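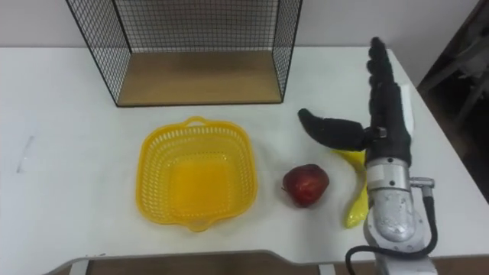
4 min read

Plandard is a backup scheduler for Android phones and tablets. It copies photos, contacts, messages and selected app folders to a home computer or network drive, and it has no cloud component. Hullska released the first version under the name Hoken and changed the name when the file format changed. We spoke to the lead developer at the company's office in Sandoval shortly before the August update.

The main change in the update is how the app decides when to run. Earlier versions started a backup at a fixed time set by the user. "Fixed times look fine in the settings screen," the developer said. "Then the phone goes into deep sleep, the system delays the job, and the backup starts while you're walking out the door with the phone in your pocket."

The new scheduler works with a window. The user sets a start and an end, and the app waits until the phone is charging, on the home network and idle. If those three conditions are not met before the window closes, the job moves to the next night and a line is written to the log. After 4 missed windows the app shows a notification.

Asked why the limit is 4, the developer said it was a setting in the test builds. "We tried lower values and people turned the notifications off. Then we had no way to reach them when something was really wrong."

Large video files get separate treatment. Anything over 100 MB is sent in blocks, and each block is checked on arrival. When the connection drops, the transfer resumes from the last good block. Hoken restarted the whole file, and the support inbox reflected that. One user reported the same video being sent 18 times before it went through.
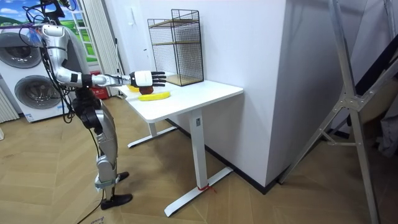 Silver and black robot at a standing desk, one arm held out over the top.

Restoring is still the part with the most complaints. Plandard can put back photos and contacts directly, but messages require the user to make it the default messaging app for the length of the restore. "That's a system rule and we can't get around it," the developer said. "We can explain it better. The old screen had one sentence on it, and the sentence was bad." The new version shows the steps in order and reminds the user to switch the default app back at the end.

Old Hoken archives can be opened but not added to. A converter is included in the desktop program under Tools. It writes a new archive next to the old one, so the drive needs enough free space for both. The developer advises opening a few files from the new archive before deleting anything.

On permissions, the app asks for storage, contacts and messages one at a time, when each is first needed. Location is requested only if the user wants the network name checked — Android ties the two together. Leaving it off means the app looks for the home computer by its address.

The update supports 105 phone and tablet models on the tested list. Other devices can install it, though the charging check may be unreliable on some of them. A version for iPhone is not planned.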